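Category: Datasets / Manipulation / Simulation

# Kilelden Household Episodes

Simulated episodes for training a mobile manipulation policy. All data comes from the Arkel renderer; there is no real-world footage in this release.

## Contents

- 2576 training episodes
- 200 held-out episodes, same rooms, different object placements
- Two camera streams per episode: one scene view, one close to the gripper
- Joint positions, gripper opening and base pose, logged at every step

Total episodes recorded before filtering: 3905. Episodes were dropped for dropped log packets, objects that spawned inside furniture, and operator resets.

## Collection

Operators drove the robot by remote control from the Ernholm office. Each episode starts from a random base pose in a furnished room and ends when the operator presses stop. Object layouts are drawn from the Ó Dubhghaill placement script, which fills tables, counters and low cabinets. It does not check that items stand upright - bottles and figurines can end up on their sides, and these layouts are kept.
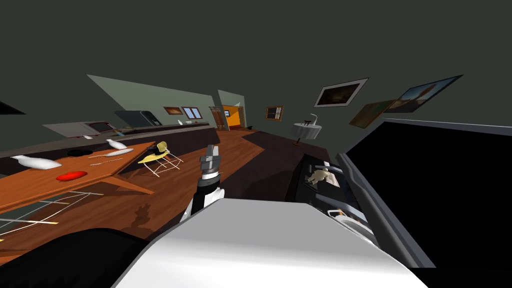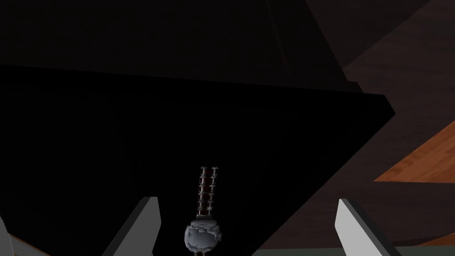
## Known issues

- Base tilt is not corrected in the scene view. Horizon angle varies between episodes, so do not assume level floors.
- Large dark furniture can cover most of the gripper view. Depth is not provided, and color alone is often too flat there to find an edge.
- Success labels were entered by hand and have been checked for the held-out set only.
- Wall paintings differ between rooms. A model can learn to use them as room labels.

## Loading

Each episode is a folder with two video files and one log. Read the log first; frame times are stored there and not in the video files. The 2 streams start at slightly different times and must be aligned before use.

## Changes

March: removed duplicate episodes, renamed the gripper field.

We use cookies to remember your settings and measure traffic. Accept | Manage preferences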